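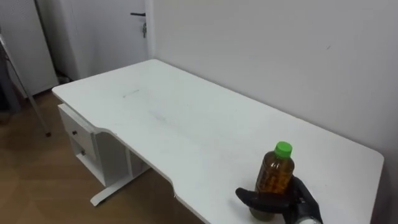 22 July 2020

Spent most of the day on the tea bottle job and the rest of it on the equipment list, which is due to Daryna on Friday. She wants one page with prices and no maybes. I have a page and a half with a lot of maybes.

The main item is the spare hand. We run with two and have no third, so if a finger joint goes we stop until the part comes. Hoshino quoted 3240 for a new one, with the cable and the mounting plate. Endton has a refurbished one for 2115, without the plate. Aníbal thinks he can get a plate cut in town but hasn't asked anyone for a price. I told him I can't put a line on the list that says "plate, ask Aníbal."

There is over 2000 left in this half's money. The Endton hand would take nearly all of it, or a bit more, depending on what Daryna counts as already spent. I will ask her tomorrow. The Hoshino one would have to wait for the new budget.

Called Endton before lunch. The man there was polite and didn't know much. He said the warranty on refurbished hands is ninety days and shipping is extra, and he'd send the shipping cost by email. Nothing by five o'clock.

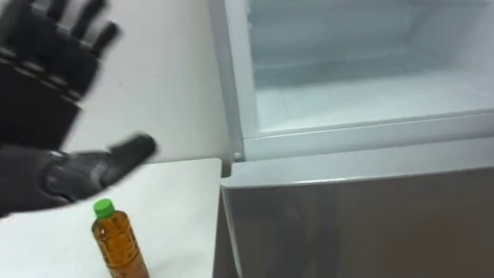 The other question is the refrigerator. Alcides wants a second one, full height, so we can try different shelves and different door swings. I agree with him in principle. The one we have has the desk beside it on the left, and everything we do gets planned around that one layout. But a second refrigerator needs a place to stand and an outlet, and the Tekthorpe people told us in the spring that the back wall can't take more load without an electrician. So it is really the price of a refrigerator plus the price of an electrician. I put 400 for a used refrigerator and left the electrician blank. That's a maybe, so it will have to come off or get a number.

Ulises asked why we don't buy a dummy cabinet with a shelf in it and no cooling. It would be cheaper and wouldn't need the outlet. I wrote it down. Alcides didn't like it. He says a cabinet isn't a refrigerator, and the Pumimero group will ask about it when they come. They probably will.

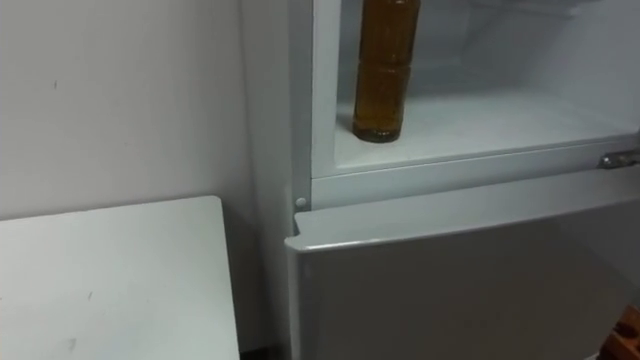 Small things for the list: bottled tea with the screw cap, a full case, same kind as now so the size doesn't change on us. Wipes for the desk, it's getting gray smudges. Spare fingertip covers if Endton sells them separately, which I forgot to ask on the phone. A second power supply. Jhair wants a better chair and I said to put it under furniture, that isn't my list.

Order of priority as of tonight: hand, power supply, fingertip covers, then the cabinet or refrigerator question. If Daryna says the hand has to wait, I'll move the power supply up and we keep going with the two hands we have.

Must call the electrician in the morning. Also the shipping email.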